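Research Assistant, Simulation Rules and Practice (part-time, fixed term)

Stevley is looking for a research assistant to help write and test the good practice guide for simulated robot tasks. The guide is used by teams who record arm movements in simulation and share them with other groups. The post is 60 percent of full time and runs through February, with a possible extension.

What the job covers

The current draft has 80 rules. Many of them were written for real work cells and need to be checked against simulated ones. You will run set tasks in the Cekel simulator, note where a rule is unclear or can't be followed, and suggest new wording. You will also review recordings sent in by partner teams – 4,000 are waiting – and mark the ones that break a rule on approach height, start position or object placement.

You will report to Laurinda Veloso, who leads the standards group.

What the tasks look like

Most are tabletop tasks with small objects. A typical one uses a parallel gripper, a flat square pad and three dice in red, blue and yellow. Rule checks at this stage are done by eye before any script is run.

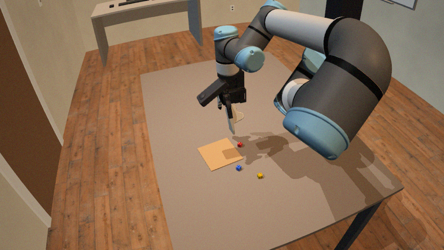
What we ask for

Some experience with robot arms, real or simulated. A degree is welcome but not required.
Clear written English. Most of the work is editing.
Patience with repeated checks.
Basic Python is useful – we can teach the rest.

Pay and hours

$1,755 every two weeks before tax. Hours are flexible between 8 a.m. and 6 p.m. Remote work is possible after the first month.

How to apply

Send a resume and one page on a rule or standard you have worked with and what you would change in it. Use the form on the Stevley jobs page and choose "Simulation Rules" from the list.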